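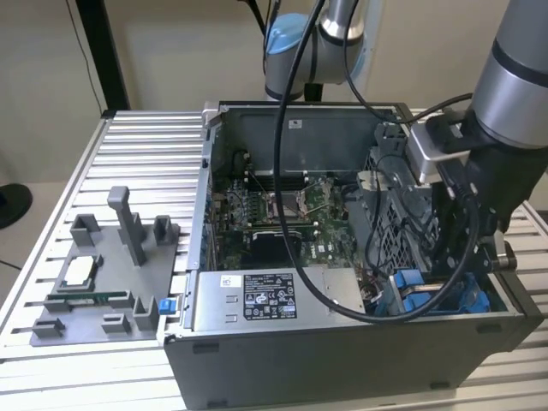 Fig. 2. Tower on its side, panel off, processor socket open.

Section 4: Opening the Tower and Working Inside It

By Séverine Marchal
Updated August

2 comments | 4 shares

These steps cover a used office tower of the kind we pass on under the Flaridside refurbishing plan. The sheet that came in the Tukero parts kit claims the whole job is "tool-free." I have my doubts about that phrase. The blue plastic parts come off by hand, yes. Plenty of other things in a case like this are held by screws, and a person who has been promised no tools tends to start pulling. Keep a screwdriver on the table.

Before you start

Shut the computer down from the operating system. Do not hold in the power button and call it done. Then unplug the power cord, the monitor and everything else on the back. Press the power button once with the cord out.

CAUTION: Never open the power supply. It is the metal box with the black label covered in certification marks. There is nothing inside it that you can fix at a table, whatever the forum thread says. If it is bad, replace the whole box.

4.1 Laying the case down

1. Clear a flat surface bigger than the tower. You will want room on at least one side for the parts you take out.

2. Lay the tower down so the removable side panel faces up.

3. Release the panel and lift it away. If it sticks, check for a screw or a lock before you use force. A bent panel never goes back on right.

4. Touch bare metal on the case before you touch anything else. Wrist straps are sold as the full answer to static. I use one, but a strap clipped to nothing is a bracelet, and I have seen plenty of those.

NOTE: Compressed air is fine for loose dust. Hold fan blades still while you use it. I would skip the "electronics cleaning gel" in the Rolland catalog, which left bits of itself in the first slot I tried it on.

4.2 Checking the processor socket

1. Look at the socket in the middle of the board. If the metal bracket is up and there is no processor in it, do not put your fingers, a cloth or a brush anywhere near the pins.

2. Keep cables out of the socket area. Route or tape them back before you reach across.

3. Look at the pins from a low angle with a flashlight. The rows should run straight. Two bent pins are enough to keep a board from starting.

4. If you are not fitting a processor today, put a socket cover on. The kit should have one. Mine did not.

CAUTION: Videos make straightening pins with a mechanical pencil look easy. You don't get to see the boards that were thrown out. Ask yourself what the board is worth before you try it.

4.3 The blue parts

On many office machines, blue plastic marks what a user is meant to handle: drive caddies, clips, release tabs. Treat this as a hint only. A blue tab still has a right way and a wrong way to move, and old plastic snaps.

1. Find the drive cage, the metal box with the pattern of holes in it. In this tower the blue caddies sit next to it.

2. Disconnect any data and power cables from the drive first. Pull on the plugs, never on the wires.

3. Squeeze the clip handles and slide the caddy out. It should move with light pressure. If it doesn't, something is still attached.

4. Take a blue piece by its solid, blocky end when you move it around. Hooks and small tabs are the weak spots.
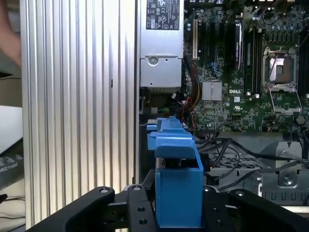 Keep each piece the same way up as it came out and set it down in that position, so that you have some hope of remembering how it goes back. The Dromus sheet tells you to number everything with stickers. Stickers fall off. A quick phone picture before each removal works better and leaves no glue.

5. Check each hook and tab for white stress lines. A piece with a crack at the base of the hook should be replaced now, while the case is open.

6. Push the bundled wires from the power supply to one side before anything goes back in. The red, yellow and black ones are stiffer than they look and will creep back over the board.

4.4 Closing up

1. Look for loose screws. Tilt the case gently and listen. A rattle means you are not finished.

2. Press each plug once more. Most "dead" machines I get back have a plug that is halfway in.

3. Fit the panel and stand the tower on its feet. Connect the power cord last.

NOTE: If the machine does not start, go back to 4.2 before you order parts. The kit's trouble chart sends you straight to a new power supply, and Tukero sells power supplies. Draw your own conclusions.

Continue to Section 5, Fitting Memory.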